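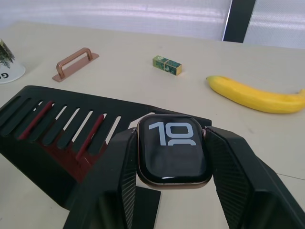

What is the Pollstead Robot Arm Club?

It's an after-school club for high school students where we teach a pair of robot arms to do small, fiddly jobs together. We meet at Pollstead through the school year, we enter one competition, and you don't need to have built or coded anything before you show up.

I'm the teacher who runs it, so most of this page is in my voice (the students write the project log, and they're much better at keeping it current than I am). I started the club after our old robotics class got folded into general engineering, and I missed it, and so did a bunch of kids. We had 3 students at the first meeting and one arm that could lift a marker and put it down again. We were thrilled with that marker!

## What we work on

Our big project is called Morkano. The goal is two arms that can handle a smartwatch and its strap between them: pick up the case, hold it steady, bring the strap to it, line the two up. You do that in a few seconds while thinking about lunch. For a robot it's a whole year of work, and I love it for exactly that reason. The case is slippery, the strap bends, and the slot is tiny. Grip too hard and everything shifts. Grip too softly and you're on your knees looking under the table.

Students drive the arms by hand first, over and over, and we record every try. Then the coding crew uses those recordings to train a program that runs the arms by itself. The log stands at 2,161 recorded tries as I type, and the students could tell you which ones were done before snack and which ones after, because the after ones are shakier.

Small parts are where the two-arm stuff gets really interesting. If one arm is passing something tiny to the other, both tips have to arrive at the same place and agree about who's letting go. We spent most of one fall on handovers alone, and our software (the students named it Lanz, don't ask me why) still has a whole folder called "dropped it again." 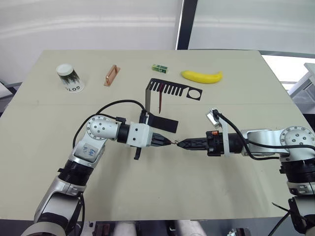 One parent wrote to me last spring that she'd expected more wheels and crashing into things, and that she'd never heard her son talk for a full car ride about the right way to hold something until he joined. She also asked if we could please end on time. We're working on it.

We do keep the table messy on purpose. If you only ever practice on a clean surface, the program falls apart the minute there's a cup or a banana in view, so students put random stuff out and move it around between tries. Bring something from home if you like, as long as you don't need it back that day.

## How a meeting goes

We start at 3:30. The first stretch is setup: check the cables, check the grippers, run the arms through their slow warm-up, read the last page of the log. After that we split up.

- Drivers take turns on the arms in short shifts. It's more tiring than it looks, so we swap often.
- Loggers mark each try as good, bad or "weird." Weird is a real category and we've learned a lot from it.
- The coding crew works on Lanz and asks the drivers for more of whatever they're short on.
- The parts crew designs and fixes grip pads, brackets and cable clips.

Everybody rotates. I've had kids walk in sure they only wanted to code and end up being our best drivers, and the other way around too. We wrap up at 5, sweep the floor and write the log together.

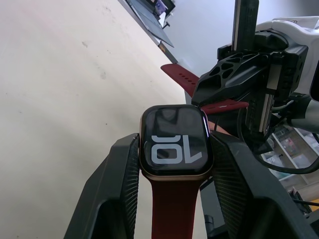 ## Brillidholm

Brillidholm is the competition we go to each year. Teams get a tabletop task, a time limit, and judges who like to walk up and nudge your objects a little to the left. We've been 2 times now. Our first year we didn't score at all (a loose cable, found on the drive home). Our second year we finished the main task and got a very nice comment about our log book, and I may have read that comment out loud at dinner.

This coming year we want to enter with the strap part of Morkano. Straps are flat and narrow and they'd rather be anywhere except where you want them, so one arm holds while the other one works out where to go in. 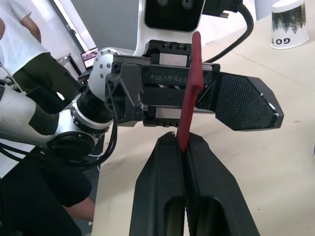 The holding arm turned out to need just as much practice as the moving one, so now both drivers get equal time and we switch sides halfway through.

## Joining us

Come to any meeting! Just walk in, watch for a bit, and somebody will hand you the controls. There's no tryout and no fee. New students start with the sponge, then the marker, and they usually get to the watch case within their first month. Tie back long hair, leave dangly bracelets in your bag, and keep your hands clear when a driver calls "moving."

If you can't make every week, that's fine, just tell your crew. Grown-ups with a soldering iron and some patience are welcome too, and we can always use spare cable ties. The front office at Pollstead has the sign-up sheet, next to the one for band.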